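Gear Notes, August
By the Kullonier newsletter desk
2 min read

Rodis has released firmware 2 for its Alcaraz compact audio interface. The update changes how the unit handles clock source and headphone routing. Owners running the Alcaraz with an external mixer should read the clock section before installing.

The old firmware fell back to the internal clock when the digital input lost signal, then stayed there. The new one waits 400 milliseconds and checks the input again. If the signal is back, the unit relocks and the front light returns to green.
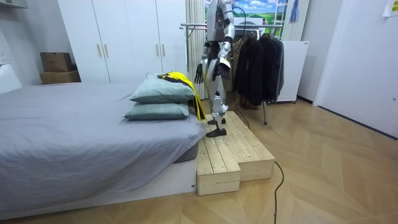

Humanoid robot on pine steps at the foot of a bed.

Headphone routing now lives on its own page in the control panel. The cue mix can be fed from any pair of inputs, and its level is stored with the preset. The unit holds 31 presets. Older preset files load, but the cue level opens at zero and has to be set by hand.

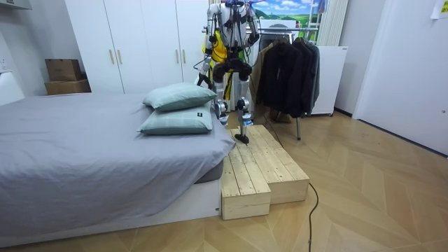 On the upper tread, one foot planted and the other slightly raised.

Install over USB with no hub in the chain. Do not use the front port, which carries power only. Presets should be exported first, as the installer clears them.
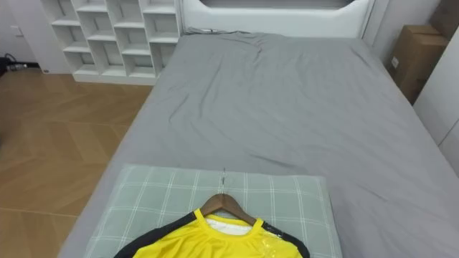
Dellton stands and cables

Dellton has moved its balanced cables to a thicker jacket. Connectors and lengths are unchanged. The desktop monitor stand ships from Friday, with a foam pad in the box.

Recent items
Setting input gain on the Alcaraz
Dellton rack shelf: measurements
Buffer size and latency at low sample rates
Reader mail: ground hum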